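Bornadura Opens Shared Workspace in the Former Guerra Textile Mill

PROSTTON, March. Bornadura, a family company that restores old industrial buildings, is pleased to announce the opening of its new shared workspace in the former Guerra mill in Prostton. The building was closed for many years. Now it offers rooms for small companies, craftspeople and independent workers who need a quiet place close to the river and the train station.

The work on the mill was done in two stages. In the first stage, the roof and the drains were repaired, and the old boiler was taken out of the cellar. In the second stage, the company turned to the interior. The new workspace has 3,000 square meters on two floors, and it can receive up to 100 members at the same time.

"When we visited the mill for the first time, there was rain coming through the ceiling and pigeons were living on the stairs," says Gerardo Fontana, founder of Bornadura. "Many people advised us to take it down and build new. We are happy that we did not listen to them. A brick wall that has stood for so long deserves that somebody works beside it again."

The company decided to keep the brick visible where its condition allowed it. Old paint was removed by hand and the joints were filled again with lime mortar. In places where the brick could not be saved, the walls were finished smooth in a plain gray. The furniture is simple, with wooden tables that members can use for paperwork as well as for practical work.

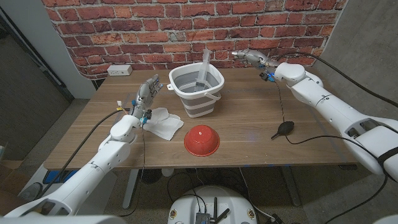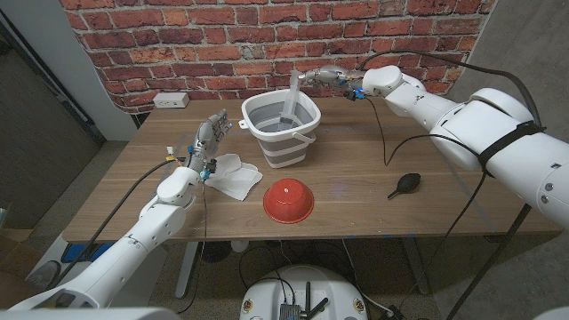

Brick wall and wooden table, with an outlet mounted low on the wall.

Members can choose between a monthly place in the open hall and a private room with a lock. The private rooms are for teams of two to four persons. All memberships include heating, internet, use of the kitchen and a mailbox at the entrance. Dogs are welcome in the open hall if the neighbors at the next table agree.

The ground floor will also be home to Levon, a small bakery that until now sold its bread only at the Prostton market. Levon will serve coffee and warm lunch to members and to the public. The bakery has its own door to the courtyard, so visitors do not need to pass through the workspace.

Bornadura will continue with the courtyard during the spring. The old loading ramp will be rebuilt with a gentle slope for wheelchairs and delivery carts, and a covered area for bicycles will be placed along the north side. During this period, members are kindly asked to use the entrance on the river side.

Applications for membership are open now, and visits to the mill can be arranged at the reception every morning from 9 a.m. Former workers of the Guerra mill and their families are invited to visit without an appointment. The company is also looking for old photographs of the weaving hall, which will be copied for a small display on the stairs and returned to their owners.

About Bornadura
Bornadura buys, repairs and manages former industrial buildings for small business use. The company has its office in Prostton.

Press contact: Gerardo Fontana, Bornadura, Prostton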